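The Capsule Wardrobe Will Not Save You

By Haris Paracha
Jun 3, 2018

Every few months somebody tells me I would be happier if I owned fewer shirts. The message used to come from magazines. Now it comes from friends, who say it with the calm smile of people who have just dropped nine bags at the thrift store.

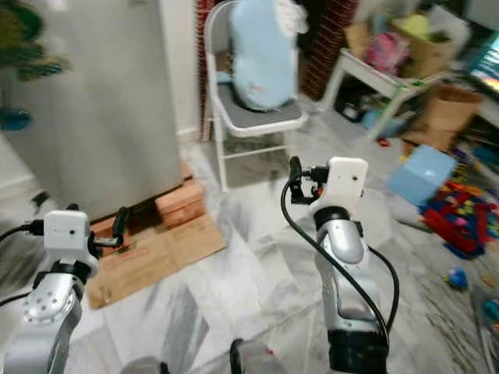
What the math leaves out

The standard pitch goes like this. You own 100 pieces of clothing, you wear a small part of them, so get rid of the rest and buy a few good things that go together. Fine. But look at the second half of that sentence. The plan for owning less starts with shopping.

I priced it out last January using one of the popular checklists. The coat alone would have cost me 1,000 dollars. The whole list, with two pairs of shoes and a "forever" sweater in oatmeal, came to a little over 2,000. I already have a sweater. It's green and there is a hole under one arm, and I have worn it every winter since college.

Who has the time

Supporters say a small wardrobe saves you from making decisions. Maybe it does, if your life is one kind of day repeated. Mine has a job with a dress code, a yard, a wet dog, and a nephew who gets married in a barn. Own four shirts and you will be doing laundry on Tuesday night whether you like it or not, and I have yet to see laundry listed among the costs.

Then there is the stuff that gets tossed. We talk about donating as if the clothes go straight onto the back of a grateful stranger. I doubt many do. My local shop in Melness stopped taking bags for part of the winter. The sign on the door said they were full.

What I would do instead

Very little, to be frank. Wear what you have. Learn to sew on a button - it takes one evening and some swearing. When something falls apart, replace it, and don't turn the replacement into a philosophy.

I don't mind people who like a tidy closet. I mind being told that mine is a symptom. It's a closet, the door closes most days, and the green sweater is on the second shelf.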